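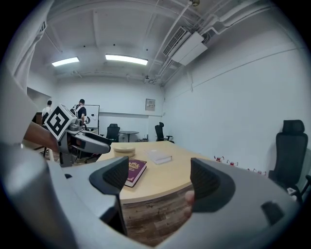 Octavio Villanueva wants me to believe that a desk can be run by rules. He has written 3 of them for the office at Dindby, and I came expecting to find them broken. The first is that nothing stays on a table unless it will be used that day. So why a passport, I asked, and why the round beige box?

"The passport's out to be copied," he said. "The box I'll give you."

I asked what the rules had changed. He said people lose fewer things. Had he kept a record? He had not. "You'd notice if you worked here," he said, which I have heard before, usually from people selling shelves.

His second rule allows one book for reading and one for writing in. I pointed out that *A Treasury of World's Classics*, in maroon with a gold crest, is hardly office reading. "It's for lunch," he said. "Lunch is part of the day." The roll of beige webbing he wouldn't discuss.

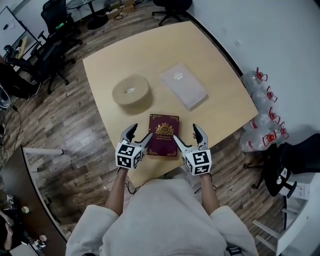
## The water

The third rule covers the floor, and there I pressed him. Four big jugs with red caps stand along the wall. "Where would you put them?" he asked. In a cupboard, I said. He told me the cupboard has been full since August.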